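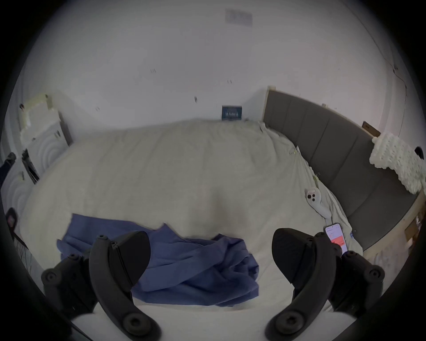 I've gone off best before dates, and I'd like to talk you round too. Take yoghurt. My friend Revathi Kurup bins hers the morning after the date on the lid, unopened, and then drives out to buy the same one again! I've eaten natural yoghurt a good week over and it was fine - a bit sharper, maybe, but that's yoghurt for you. We don't treat anything else in the house this way. A white sheet gets a few wrinkles in it and you carry on sleeping on it, and a crumpled blue cloth is still a perfectly good cloth. Food gets no such patience.

I do know the difference between "best before" and "use by", before anyone writes in. Chicken, mince, smoked fish - I stick to the date on those and so should you. But crackers? Honey? I found a jar of honey in December that was 3 years over, gone solid at the bottom, and a bowl of warm water sorted it out in no time (it went on my porridge).

What I'd like is for shops to drop the date from hard cheese, dried pasta and most veg, and let us use our noses again. Kenza Hajji at work thinks people would get ill. I think they'd mostly sniff the milk, like my gran did, and put the kettle on.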